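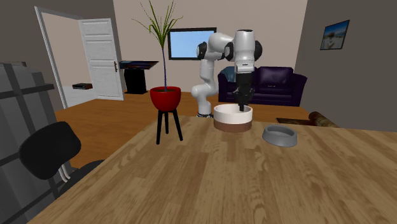

Section 2: Setting up and checking your humidity meter

Applies to the Olla desk meter and the Olla wall meter. Revised 5 November 2025 by Mwende Waweru. Replaces the loose sheet that used to come in the box.

Read this before you believe anything on the display. A new meter is often wrong, and it gives no sign of being wrong. The number comes up in large, confident digits whether or not the sensor has settled. The steps that follow take most of two days, nearly all of it waiting.

2.1 What the meter can and cannot tell you

The meter reads relative humidity in the small pocket of air touching its vents. It doesn't read the room. It doesn't read the inside of your walls, your guitar, your floor, or your sinuses. If you hang it in a hallway, you'll learn about that bit of hallway.

The display shows a tenth of a percent. Ignore the tenth. The sensor isn't that good, and neither is any other sensor at this price, whatever the package says. Round to the nearest whole number when you write a reading down, and don't lose sleep over small changes between one glance and the next.

The smiling face in the corner of the display turns on in a "comfort zone" chosen by Moton. We asked how the zone was chosen and did not get an answer we could use. You can switch it off (see 2.6).

2.2 Unpacking and first power-up

1. Take the meter out of the box and peel the film off the front. Check the back for a second piece of film over the vents. It is clear and easy to miss.

2. Open the battery door and put in the batteries, matching the marks. Use new ones. Rechargeable batteries run at a lower voltage and may bring on the low-battery sign early.

3. Wait for the dashes to clear. If they are still there after several minutes, take the batteries out, leave them out for a short while, and try again.

4. Stand the meter where you plan to run the salt test and leave it overnight. The first reading is usually high or low and sometimes both in the same hour.

Note: The quick-start card says the meter is "ready in seconds." The display is ready in seconds.

5. Don't breathe on the vents to see if it works. It will jump, and then you will wait a long time for it to come back.

2.3 The salt test

Damp table salt in a sealed space brings the air in that space to 75 percent relative humidity at ordinary room temperature. That is a matter of chemistry and you don't have to take our word for it, or Moton's. Every meter should be put through it once before use and again each November before the heating season gets going.

You need: plain table salt, a bottle cap or other very small dish, a little water, and a clear zip bag large enough to hold the meter without touching the dish.

1. Fill the cap with salt.

2. Add water a few drops at a time and stir until it looks like wet sand. There should be solid salt showing and no standing water. If you have made soup, pour it out and start over.

3. Put the cap and the meter in the bag, side by side, with the vents facing open air. Keep some air in the bag when you seal it.

Caution: Do not let the salt touch the meter. Salt water in the vents ruins the sensor for good and the warranty doesn't cover it.

4. Set the bag somewhere with a steady temperature, away from windows, ovens and heating vents. Leave it alone overnight. Do not open it to check.

5. Read the display through the bag, before you open it. Write down the number and the date.

6. Subtract your reading from 75. That is your correction. If the meter reads too low, the correction gets added to later readings. If it reads too high, the correction is negative and comes off.

Note: Some people online use sugar, baking soda, or a damp towel and report perfect results. We tried the towel. It gave a different answer each time and told us nothing.

Sadao Ikeda asked after the last revision why we don't test at a dry point as well. It's a fair question. A single-point test tells you the meter is off at that point and says very little about what it does lower down, and most homes in winter sit well below 75. There is a second salt you can use, but it is unpleasant to handle and we won't put it in a household guide. If you need certainty at the dry end, borrow a better meter and compare.

2.4 Entering the correction

1. Hold the SET button until the digits blink.

2. Press UP or DOWN until the shown offset matches your correction.

3. Press SET once to store it. The digits stop blinking.

4. Take the batteries out, put them back, and see if the offset is still there.

Caution: On some units the offset is lost when the batteries come out. Moton describes this as fixed. Two of the meters returned to us at Kerthorpe since then had the same fault, so do step 4. If yours forgets, write the correction on a piece of tape on the back and do the sum in your head.

If the correction comes to more than the offset menu will allow, the meter is faulty. Return it.

2.5 Choosing a place for it

1. Pick an inside wall or a piece of furniture at sitting height, in the room you care about.

2. Keep it out of direct sun and out of line with any vent, humidifier, kettle or shower door.

3. Leave a hand's width of open space on the vent side.

4. Leave it there. A meter that gets carried from room to room spends its whole life catching up.

Note on the wall bracket: the adhesive strip is fine on smooth paint and poor on anything else. Use the screw.

Ramesh Bansal keeps his on a bookshelf and gets readings that hardly move from morning to night. We suspect the books. Paper takes in moisture and gives it back slowly, and a shelf full of it will flatten out swings that the rest of the room is having. If your numbers look too calm, try a more open spot for a few days. 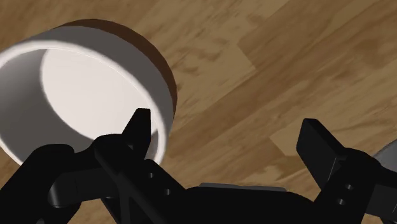
Your house has other indicators, and they don't need batteries. Wood gets narrower across the grain as it dries and wider as it takes on moisture, so a tabletop or floor made of boards is a crude meter in its own right. Pick one joint and keep going back to it. On a surface like the one shown, the thin dark seams run at a slant along with the planks, and a seam in the upper right, where the grain is most open, would be an easy one to find again. Slide a strip of paper along it now and once more in deep winter. If the paper starts dropping into gaps that used to stop it, the air has been dry, whatever the display says. One look tells you nothing. Printed wood-look surfaces won't do this at all, and a thick finish or a well-glued top may hide it for a long time.

Other signs worth a look: interior doors that stick in summer and rattle in winter, static from a doorknob, and water beading along the bottom of window glass on cold mornings. The window is the one to take seriously. If glass is wet every morning, cut back on the humidifier even if the smiling face is on.

2.6 Switching off the comfort face and the alarm

1. Hold DOWN until the face blinks.

2. Press SET. The face goes away.

3. For the alarm, hold UP until the bell blinks, then press SET.

The alarm comes set to go off at fairly ordinary winter levels. Mwanahawa Mbwambo had hers go off through most of a night in a bedroom where nothing was wrong, and the booklet's advice was to buy the Salameh room humidifier, on sale through the same website. Make of that what you like.

2.7 What number to aim for

People want one number. We would be making it up. Around 50 percent suits many people and most furniture in mild weather. In a hard cold spell the same level can put water on your windows and inside your walls, and a lower one is safer. Older houses with single glass will need to go lower than newer ones. Watch the windows and adjust in small steps, with at least a full day between changes.

Be wary of any chart that gives a different ideal level for each room. Unless the doors are kept shut, the air moves between them.

2.8 If the readings look wrong

Stuck on one number for days: open the bag of salt again and see whether it moves. If it doesn't, the sensor is dead.

Very high after cooking or cleaning: check for grease or spray on the vents. Wipe the case with a dry cloth. Never use cleaner, alcohol or canned air.

Two meters disagree: put both in the same salt bag. Until then you have no way of knowing which to trust, and the more expensive one doesn't win by default.

Phone app shows a different figure from the display: go by the display. The app averages over some period it doesn't state.

Readings dropped after a battery change: see the caution in 2.4.

Send corrections to this section to Bernadette Zamora at the Kerthorpe desk. Include your salt test reading, and say if you opened the bag early.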